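Section 6. Fitting a survival model in Usik

6.1 Before you begin

This section covers the Cox proportional hazards procedure in Usik. It assumes that the program has been installed, that the licence key has been entered, and that you can import a delimited text file (see Section 3). Kaplan–Meier curves and the log-rank test are dealt with in Section 5 and are not repeated.

The worked steps use the Moffat data, supplied in the samples folder. The file holds 3106 records, one per subject, with 469 events. Follow-up time is in months and the longest follow-up is 36 months.

Your own file must contain, as a minimum:

a time column, numeric, with no negative values
a status column, coded 1 for an event and 0 for a censored record
one or more covariate columns

Note: Usik reads a blank status cell as missing and drops the record. It does not treat it as censored. The number of dropped records is printed in the first line of the output.

6.2 Preparing the columns

1. Open the file and choose Data, then Column Types.

2. Set the time column to Duration. The unit box is used for axis labels only and does not rescale the values.

3. Set the status column to Event. If your file uses other codes, click Recode and enter the value that stands for an event. All remaining non-blank values become 0.

4. Set each grouping variable to Category. Columns containing whole numbers are imported as Numeric by default, so a treatment arm coded 1, 2, 3 will be fitted as a straight line unless you change it.

5. For each Category column, pick the reference level. The default is the level that comes first in alphabetical order.

6. Click Apply. The column headers turn from grey to black when the types have been accepted.

Caution: Apply overwrites the stored types for the whole project. Any model already saved in the project is marked Stale and must be refitted before its results can be exported.

6.3 Delayed entry

Skip this part if every subject is observed from time zero.

1. Tick Delayed entry in the Column Types window.

2. Select the entry column. It must be in the same unit as the time column.

3. Check the warning count. A record whose entry time is equal to or later than its exit time cannot contribute to the likelihood and is excluded.

Earlier releases added a small constant to tied entry and exit times. This was withdrawn, and projects made with those releases may give slightly different coefficients when reopened.
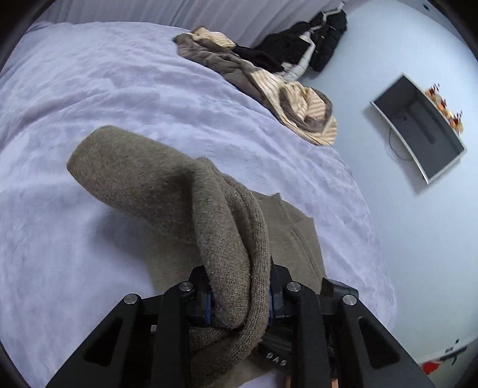
6.4 Specifying the model

1. Choose Model, then Survival, then Cox.

2. Move the covariates from the left-hand list to the right-hand list. The order affects the printed table but has no effect on the estimates.

3. To add an interaction, select two covariates with the Ctrl key held down and click Cross. Both main effects are added automatically if they are not already present. They can be removed by hand, though the program will ask you to confirm.

4. Choose the method for ties. Efron is the default. Breslow is offered for agreement with older published work. Exact is slow when many events share the same time, and with monthly data such as Moffat it is seldom practical.

5. If the baseline hazard is expected to differ between sites or centres, place that variable in the Strata box. No coefficient is reported for a stratifying variable.

6. Leave the convergence settings alone on the first run.

7. Click Fit.

Note: A stratum without events adds nothing to the partial likelihood. Usik keeps such strata in the record count and lists them under the table.

6.5 Reading the output

The main table gives, for each term, the coefficient, its standard error, the hazard ratio and a 95% confidence interval. The interval is calculated on the log scale and then exponentiated, so it is not symmetric about the hazard ratio.

Three global tests are printed under the table: likelihood ratio, Wald and score. In large samples they usually agree closely. If they differ widely, look for a category level with very few events before drawing any conclusion. Where robust standard errors have been requested, a robust score test is added and the likelihood ratio test is flagged, as it assumes independent records.

A coefficient with a very large standard error, together with the message "Loglik converged before variable", indicates that a level has no events, or that a covariate separates events from non-events. The hazard ratio in that row should not be reported. Merge levels, or refit with the Firth penalty under Options.

6.6 Checking proportional hazards

1. With the fitted model open, choose Diagnostics, then Schoenfeld.

2. Select the time transformation. The choices are Identity, Log, Rank and KM. The default is KM.

3. Click Run. One plot is drawn per term, with a smoothed line and a pointwise band.

4. Read the plots before the table of p-values. A smoothed line that stays level supports the assumption. A steady slope suggests that the effect changes with time.

Caution: with several thousand records the test can reject for departures too small to matter. With few events it can miss large ones.

If the assumption fails for a variable of no direct interest, move it to Strata and refit. If it fails for the main exposure, add a time interaction (Section 7.2) or split the follow-up with the Allullow add-on, which writes one row per subject per interval. Allullow must be version 2 or later. Remember to enter the subject identifier in the Cluster box if robust standard errors are wanted after splitting.

6.7 Saving and exporting

1. Choose File, then Save Model. The fitted object, the column types and the options are stored together.

2. For a table, choose Export, then Table, and select text or spreadsheet format.

3. To pass the model to Coklow for prediction, choose Export, then Coklow Object. Tick Include baseline hazard, or Coklow will return relative risks only.

Note – the baseline is evaluated with numeric covariates at their means and categories at their reference level. Releases before the May update used zero for all numeric covariates.

Corrections to this section should be sent to Siiri Nurmi, documentation, quoting the section number and the build shown under Help, About.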